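I finally made it to the Bindance open day in October, and I'm still grinning. I'd been reading their newsletter for ages, so when they opened up the lab I drove the 156 miles and would happily do it again!

The part I'd come for was the kitchen demo. Katalin Szűcs ran it, and she talks fast, so I filled most of a notebook. The idea is that people do ordinary kitchen jobs with a hand-held gripper, over and over, and the robot arms learn from those recordings. They had 1181 recordings when I visited (the number was written up by the door), and she says the dull jobs are the most useful ones. Handles, lids, scooping, sorting.
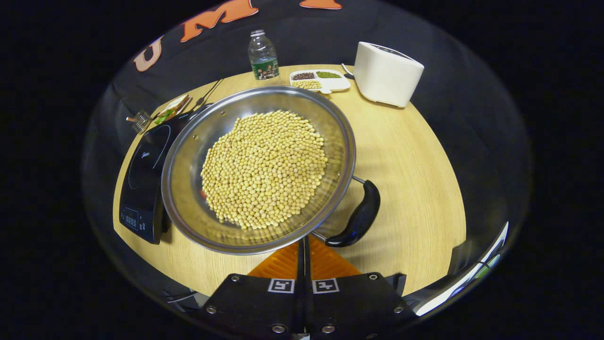 Chi-keung Man asked, before I could, why anyone would start with dried beans, and told the room that in his own kitchen they end up under the fridge. Katalin loved that. Beans roll and shift, she said, and a pan full of them feels different in the gripper every time you tilt it. Soybeans, mung beans, dark red ones, they all behave a little differently, and she wants the arm to cope with the lot.

Then we got to try. The gripper is heavier than I expected and you squeeze it much more gently than you think you should. A curved pan handle is tricky! I got a decent hold on my third go, and Syafiqah Oei, who was next in line, got it on her first, so now I know where I stand.

Upstairs they had two arms running, Teko and the older one, Lo. Lo is slow and a bit jerky and I liked it best. It stopped for ages over a cup, backed off, came in from the other side and picked it up, and the whole room clapped.

They're planning another one in spring. I've already put my name down, and I want to ask about the lids.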